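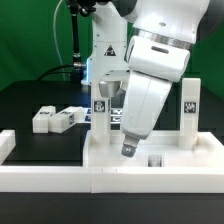
Framing a large folded map

Old folded maps are awkward things to frame. They are bigger than most ready-made frames, they have creases running both ways, and the paper at the folds is often weaker than it looks. The method on this page is for a map on plain paper, in fair condition, going into a wooden frame with a window mount. The same steps work for a large poster or a plan. It is not meant for anything valuable. If your map is hand-coloured, on vellum or backed with linen, take it to a paper conservator.

The sizes used all the way through are for our copy of the Skekcombe and Gimbridge sheet, which is 1093 mm wide and 610 mm high. Put your own figures in wherever these appear.

What you need

A sheet of mount board large enough for the whole outer size. Curach sell an oversize board in white and ivory, and the ivory suits maps with yellowed margins.
A backing board of the same outer size, acid-free.
Acrylic glazing, 2 mm thick.
Wooden frame moulding with a rebate at least 12 mm deep.
Japanese tissue or gummed linen tape for the hinges.
Wheat starch paste, if using tissue.
White blotting paper, several sheets.
Wood glue and a strap clamp.
A mitre saw, or a tenon saw and a good mitre box.
A straight-edge longer than the longest cut.
A mount cutter with new blades.
Framer's points or small panel pins.
Brown paper tape for the back.
Two D-rings, screws and hanging cord.

Do not use masking tape, parcel tape or ordinary clear tape anywhere near the map. They all leave a brown stain in time and the glue goes into the paper.

Flattening the map

Clear a table that is larger than the open map and leave it clear for a week. Wipe it down, dry it and lay out a sheet of blotting paper. Wash your hands. Cotton gloves are often recommended, but you can't feel the edge of the paper through them and clean dry fingers are safer.

Open the map one fold at a time and lay it face down. If a fold resists, stop and support it from underneath with your other hand. Small splits at the places where two folds cross are very common and can be mended later.

Most maps will flatten a good deal under weight alone. Put blotting paper over the back, a flat board over that, and spread some books across the board. Leave it for three days and look. If the folds are still standing up, the paper needs a little moisture. Take a clean plant mister, spray a sheet of blotting paper until it feels cool and slightly limp, and lay that on the back of the map with a dry sheet on top. Give it twenty minutes. Take the damp sheet away, replace it with a dry one, and put the weights back. Change the dry blotters after an hour and again that evening.

Before you use any moisture, test the inks. Touch a damp cotton bud to one small area of each colour in a corner, then press it with a bit of white blotter. If any colour comes off, keep the whole thing dry and put up with the creases. Pencil notes and rubber stamps should be tested separately. Library stamps in purple ink nearly always run.

Do not iron the map. It sets some creases for good and makes the paper brittle along the folds.

Mending splits

Tear a narrow piece of Japanese tissue a little longer than the split. Tear it, so that the edges are feathery and won't show as a ridge from the front. Brush thin paste on the tissue, lift it with tweezers and lay it over the split on the back of the map. Press with blotter, put a small weight on it and leave it an hour. Do one split at a time and work from the middle of the sheet outwards.

If a piece is missing altogether, leave the hole. A bit of cream paper behind it will make it hard to see from across a room.

Working out the sizes

Do this on paper before you cut anything, and keep the paper.

The window in the mount has to be slightly smaller than the map so that it holds the edges down. Allow an overlap of 5 mm on every side. For our sheet that gives an opening of 1083 mm by 600 mm.

Next add the border. On a sheet this size a border of 70 mm looks right. Narrower than that and the frame crowds the map margin. Add it to both sides and to top and bottom, and the outer size of the mount is 1223 mm by 740 mm. Some framers make the bottom border deeper. It looks well on portraits and makes little difference to a map.

The glazing, mount and backing are all cut to that outer size. The frame is made so that the space inside the rebate is 2 mm larger each way, in our case 1225 mm by 742 mm. Wood and board both move with the weather, and a tight fit will bow the board out in the first damp month.

Moulding from most suppliers comes in lengths of 2000 mm. For a frame this size you will need three lengths. Each long side comes out of its own length and the two short sides share the third. It is tempting to try to get a long side and a short side out of one length, but once the mitres are allowed for there isn't enough left.

Cutting the mount

Mark the opening on the back of the board in hard pencil. Let the lines run past the corners by a few centimetres. Put a strip of scrap board under the cutting line so that the blade has something to run into, and fit a new blade.

Set the depth so that the blade goes through the mount and just marks the scrap. Make each cut in one steady pull along the straight-edge, starting slightly before the corner and finishing slightly after it. How much before and after depends on the cutter, so practise on offcuts until the corners meet cleanly. On long cuts it helps to clamp the far end of the straight-edge.

If the middle piece doesn't drop out, don't push it. Slide a loose blade into the corner at the same angle and finish the cut by hand. Any fluff can be smoothed with very fine glass paper wrapped round a lolly stick.
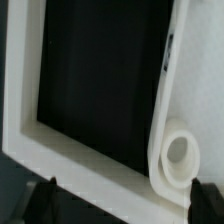 Lay the window mount face down above the backing board, long edges touching, and join the two with a single run of linen tape along the top so that they open like a book. Close the book and check that the edges line up all the way round. If they don't, peel the tape and do it again now.

Hinging the map

The map should hang from its top edge only. Paper swells and shrinks, and if it is taped down on all four sides it will ripple.

Open the mount and lay the map on the backing board. Close the window over it, move the map until the margins look even, then reach in and put a small clean weight on the middle, with a scrap of blotter beneath it. Open the window again. Mark the top corners of the map on the backing board with two light pencil ticks.

Make T-hinges. Paste one piece of tissue to the back of the map along the top edge, with half of it standing up above the paper, then lay a second piece across the upper part and paste it to the board. On a map this wide use four hinges, one near each end and two between. Let them dry under weight before you move anything.

Making the frame

Cut all the mitres with the same face of the moulding against the fence. Cut the two long sides, hold them back to back, and check they are the same length by running a thumb over the ends. Do the same with the short ones. A difference you can feel will open a gap at the corner.

Glue both faces of each joint, bring the four sides together on a flat surface and tighten the strap clamp a little at a time. Measure both diagonals. If one is longer, press gently on the long corners until they match. Wipe off the extra glue with a damp cloth and leave the frame until the next day. Wide mouldings should have a pin or a V-nail in each corner as well.

We used a plain oak moulding from Jiang, finished with two coats of clear wax. Any oil or varnish should be left for at least a week before the map goes near it.

Putting it together

Peel the film from one side of the acrylic only and lay that side down on the mount. Leave the outside film on until the very end. Acrylic picks up dust as soon as the film comes off, so have a soft brush ready and work somewhere without a draught. Never use window cleaner on it. A barely damp microfibre cloth is enough.

Stand the glazing, mount and backing up together and look for specks. There will be some. Take them out, then look again with a torch held low to one side. When it is clean, run a narrow tape round all the edges to seal the layers, making sure the tape doesn't come over the front further than the rebate will hide.

Fold back the outer film, lower the frame over the lot, and turn everything over with one hand flat on each side. This is easier with two people. Fix the backing with framer's points every 10 cm. Cover the join between backing and frame with brown paper tape.

Hanging

Screw the D-rings into the side pieces a third of the way down from the top. For a frame of this width use two hooks on the wall, set well apart, with the cord over both. It sits straighter and doesn't drift when a door bangs.

Choose a wall out of direct sun and away from radiators. Outside walls in older houses can be damp in winter, so stick a pair of felt or cork pads to the bottom corners of the frame to let air move behind it. Check the back once a year, in November or whenever the heating has been on for a few weeks, and replace the brown tape if it has lifted.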